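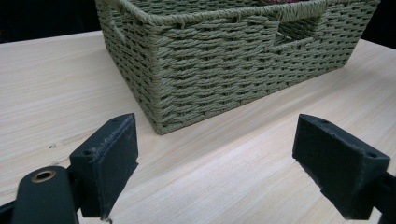
Unit 4: Recording demonstrations with hand-held grippers
Instructor: Mirjam Prantl

Work in pairs. One person demonstrates, the other runs the recorder and keeps the log. Swap after 30 takes.

Start every take with both grippers open and clear of the objects. The dotted plates on top have to stay in view of the head camera, so keep your sleeves back and your wrists low.

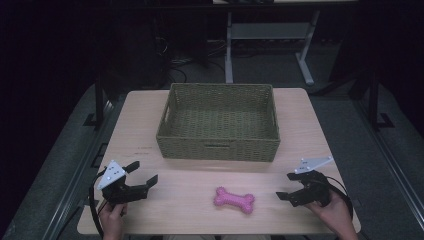
Photo: Tharushi Wickramasinghe / Fosemmont teaching lab

Move at a steady pace. If you fumble a grasp, finish the motion and mark the take "R" in the log. Do not delete it. Last January's group handed in 300 takes and had thrown out the ones we needed for Exercise 2. 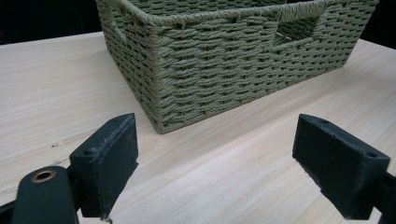
Check finger pads for wear before you sign the grippers back in. Logs go in the Okow folder by 5 p.m.

Reading: course reader, section on teleoperation and direct teaching.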